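Home | News | Features | Events | Suppliers | Contact

Print this page | E-mail this page

Factory visit: Clulano opens its doors on energy and waste

May 22, 2019 – by our sourcing correspondent

Early start, bad coffee, hi-vis on by half eight. Clulano makes knitted basics – vests, leggings, school polo shirts – and has just had its first full carbon count checked by outside auditors. So, an open day. Buyers mostly, a few of us press, one coach that got lost.

Started in the boiler house. The old oil boiler went in February and the new one burns offcuts and wood pellets. Loud. Hot. Our guide shouted the numbers and I got most of them: fuel bill down 29 per cent on the old set-up, payback in 5 years if pellet prices behave. They may not, she said, and moved on.

Then the dyehouse. Water is the big one here. A heat recovery unit from Fisport takes warmth out of the used dye water and puts it back into the incoming supply. Good kit by the look of it, though two people asked what happens to the sludge and the answer was a bit vauge. A contractor takes it. Which contractor, didn't catch.

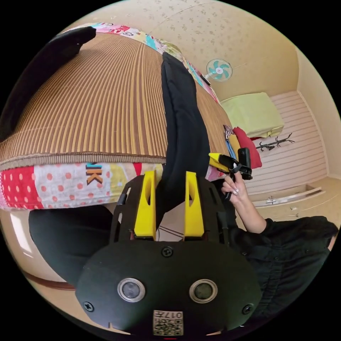

Sewing hall next, 500 machines on the books, and new motors on all of them that stop drawing power when the operator stops. Lights now on sensors too. Staff I spoke to liked the lights less than management does – they go off if you sit still at lunch.

Cutting room was the best bit. Waste used to go in one bin, now sorted by fibre and sold on to Wirkico for respinning. Cotton only so far. Blends still get baled and wait for someone to want them, and there were alot of bales.

Sit-down session after lunch on supplier data. Of the 51 mills and trim makers Clulano buys from, most still send estimates, not meter readings. Buthelezi, the zip people, came in for praise for sending monthly figures. Others not named. A buyer at the back wanted to know who pays for all this and got a long reply about partnership.

No targets past next year that I could find in the handout. Will ask. Coach back left late, tea urn was empty by then.

Print this page | E-mail this page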